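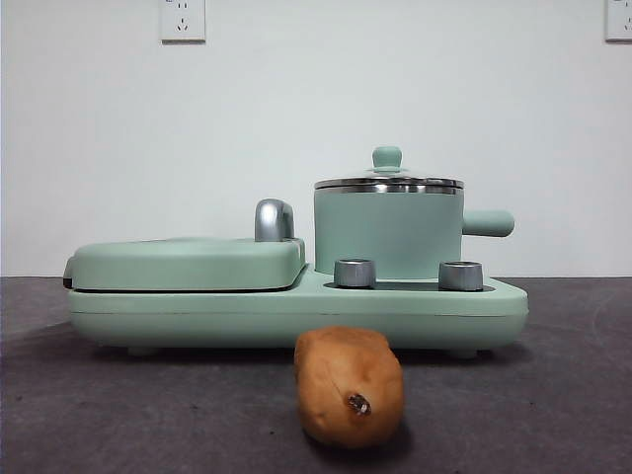
I gave up cooked breakfasts at 22 and took them up again at 50, and I blame Glenys Mathias. She runs the tearoom in Burkbridge, 8 tables and a bell on the door that sticks, and one morning in May she put a plate of fried potatoes and eggs in front of me before I'd even got my coat off. I'd only gone in for directions!

I've been a toast-over-the-sink person most of my life (butter if I was feeling grand). Now I get up at seven and sit down properly – plate, fork, pot of tea, radio on low. My neighbour Danang Entili thinks I've gone soft, though he comes round for it 3 mornings out of five and always wants seconds.

Glenys reckons she gets through roughly 2000 eggs in a good month. She still won't tell me what she puts on the potatoes. I'm guessing paprika.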